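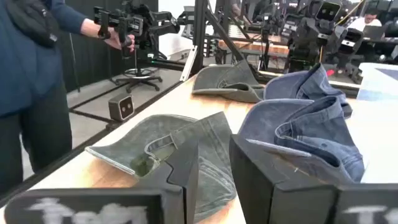
Four washed denim-look caps on the table before shaping.

How to clean and reshape washed cotton caps

Quick version of what I do with a pile of crumpled ball caps. Works for the soft faded kind, cotton or denim-type fabric. Not for wool, not for anything with a cardboard brim (old ones, mostly. Flick the brim, if it sounds like a cereal box, stop).

What you need
Sink or tub
Mild laundry soap, I use Wyss, whatever you have is fine
Soft toothbrush
Old towel, a light colored one
Small bowls or a ball about the size of your head

Step 1. Sort
Lay them all out on a table. Blues in one pile, grays and greens in another. Blue denim bleeds, sometimes for years. I ruined a nice gray one this way.

Step 2. Check inside
Flip each cap over and look at the sweatband. Yellow or stiff means it needs a soak. Pull any loose threads now, with scissors, don't yank. Undo the back strap all the way so you can get at the part that's been folded under. Dirt line there every time.

Step 3. Soak
Cool water, one capful of soap. 20 minutes for dusty ones, an hour for bad sweatbands. Never hot. Hot water shrinks the crown and then it sits on top of your head like a muffin.

Step 4. Scrub
Toothbrush, little circles, sweatband first. Then the underside of the brim. Go easy on the brim edge, the worn look there is only a few threads deep and it'll fray right through if you lean on it. Embroidery, just dab.

Step 5. Rinse
Until the water runs clear. With blue ones, until you get bored. Press the water out between your hands. No wringing!! A twisted brim stays twisted.

Step 6. Shape
This is the step people skip. Roll in the towel, press, unroll. Then set the cap over an upside down bowl and push the front panels up with your fingers. Smooth out the creases while its still damp, they don't come out later without steam. Curve the brim by hand, both sides the same, hold it for a minute. Coffee mug works too, tuck the brim in and leave it.

Step 7. Dry
Shade, moving air, overnight. I start in the evening and they're ready by 9 a.m. except in January, when it takes two nights. Sun will fade one side and not the other.

If a crease won't go
Kettle steam, ten seconds, keep your fingers back. Push from inside with a rolled washcloth. Repeat if you have to.

Storing
Nest them front to back, straps closed, brims all facing one way. Dont stack more than six or the bottom one goes flat. I keep mine in a Bronedora box, the shallow one, item 324 I think. Any shoe box does the same job.

Stain removal is on its own page, will add grease and sunscreen there when I get to it.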